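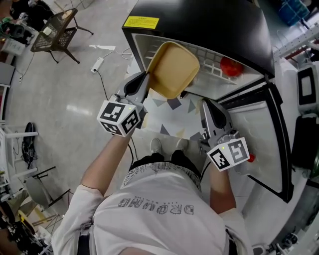

Prasetyo Santoso says his task list got to 746 items before he asked for help, and he would like to know how other people keep a weekly review from eating up a whole afternoon.

Weekly review takes too long
Posted 19 Mar 2023 in Planning and Routines

I keep everything in Sondum, work and home together. Once a week I go through the whole list, check dates, move things and delete what's dead. It takes me close to three hours and I've started skipping it. When I skip two in a row I miss things, like the car registration in April last year. I don't want to change apps again. I already moved over from Gudon and that was enough. How do you do a review that is short but still catches the important stuff?
Prasetyo Santoso

brakport_mel
You're reviewing too much. Most of those 746 items don't need to be looked at every week. Make a second list called Later and move anything you won't touch in the next month. Look at Later once a month. What stays on the main list should be under 100 items, and mine is usually 38 or so by the end of the week.

Then do the review in this order:
Calendar for the next two weeks
Anything with a due date
Anything you're waiting on from someone else
The rest of the main list, only if there's time

Set a timer for 30 minutes and stop when it rings. The first sort will be slow – give it an evening and don't count it as a review. Things with a legal deadline, like your registration, go on the calendar with a reminder two weeks ahead. Don't leave those on a list at all.

Chin
just delete everything older than a year. I had 2368 in mine and I don't miss any of it

tallgrass
Agree with the Later list. I wouldn't delete without looking, there could be tax stuff in there. In Sondum you can sort by date added, so start with the oldest and do a page a day. Also, I split mine up: work on the last day of the work week, home on a different day. Two short ones are easier for me to keep up than one long one.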